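tavik-fair-notes

README, last touched in October

Hi, and thanks for opening this one first. I'm Hilde Visser, I buy and sell snack foods and small kitchen goods for a two-desk import business called Mertens, and I've been walking trade fairs with a notebook for longer than I'd like to admit. This folder is what the notebooks turned into once I typed them up. It's a set of tables about exhibitors: who had a booth, what they said they sold, what they quoted me, and whether they ever wrote back (you'd be surprised how many don't!).

I call it Tavik because that was the name of the boat we took to the first fair in the set, and by the time I thought of something more sensible the name was in all my formulas.

What you get

exhibitors.csv has one row per booth per fair. If a company showed up at two fairs it has two rows, and the company_key column ties them together. I match those by hand, so if you find a pair I missed, please tell me.

quotes.csv has one row per price I was given. Each has a currency, a unit, a minimum order and a delivery term. Prices are exactly what was said or written at the booth, before any haggling. I left my final prices out, sorry, my partners would have my head.

followup.csv is my favorite. It has the date I wrote to the company, the date they answered, and a short code for how it went. A blank answer date means silence, and I stop waiting after 31 days.

halls.csv is a small lookup for hall names. Organizers love renaming halls between seasons, so the same corner of the building can have two names in the exhibitors file. Use hall_id if you want them to line up.

Where it comes from

The rows cover 13 fairs, and I went to every one of them myself. Most are general consumer goods fairs with a food section, and the two at Foltham are food only. I collect by walking the aisles, so big corner booths are in there much more reliably than the little ones against the back wall. By late afternoon my feet hurt and my notes get short, and you can see that in the data if you sort by time_noted. Anything after 4 p.m. tends to have an empty remarks column.

I only talk to companies in my own line. Please don't use this to say anything about how many machinery or textile exhibitors a fair had, because I walked straight past them with my coffee. 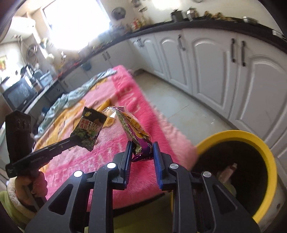

The product_type column is where I spent the most time, and where I've changed my mind most often. I started out with free text, which was lovely to write and hopeless to sort, so now there's a fixed list in types.txt and everything has to be squeezed into it. Packaged snacks are split by how they're wrapped, because that drives the carton size and so the freight. A long packet in a clear wrapper, like the one with yellow and green stripes on it, goes in as snack_long, while a small packet such as the dark green one is snack_small. I don't record flavor at all. Reachers and grabbers of every sort go under household_tool, together with can openers and jar grips, and if you need them apart you'll have to read the remarks. A booth can have up to three types, separated by semicolons, with the main one first.

Things that will trip you up

Units! Some people quote per piece, some per inner box, some per carton, and a few switch halfway through a sentence. The unit column says what I understood at the time. If a price looks wildly cheap next to its neighbors, check the unit before you book a flight.

Dates in followup.csv are day first. Spreadsheet programs set up for the United States will happily flip them without asking, so import that column as text and convert it afterward.

Company names are spelled the way they appeared on the business card. Where I had no card I copied the booth sign and put an S in name_source.

Nearly 2 percent of the quotes have no currency. I've left those blank, and guessing from the country isn't safe, as plenty of exhibitors quote in dollars wherever they're from.

The answer codes

A is a proper answer with prices. B is a polite answer without prices. C is a catalog and nothing else. D means the mail bounced. X is for the odd ones, like the company that answered somebody else's question and never mine.

Using it

Do what you like with it for your own planning, teaching or research. If you publish something, a mention of Tavik and my name would be nice. Please don't turn it into a mailing list. I took out personal names, phone numbers and direct e-mail addresses before sharing, and I'd like it to stay that way.

Older versions are in the folder named turus. They use the free text product types and a different hall list, so don't mix them with the current files. I keep them around for a couple of people who built things on top of them.

Corrections go in corrections.txt, one per line, with the row number and what you think it should say. I read through it when I'm back from a trip.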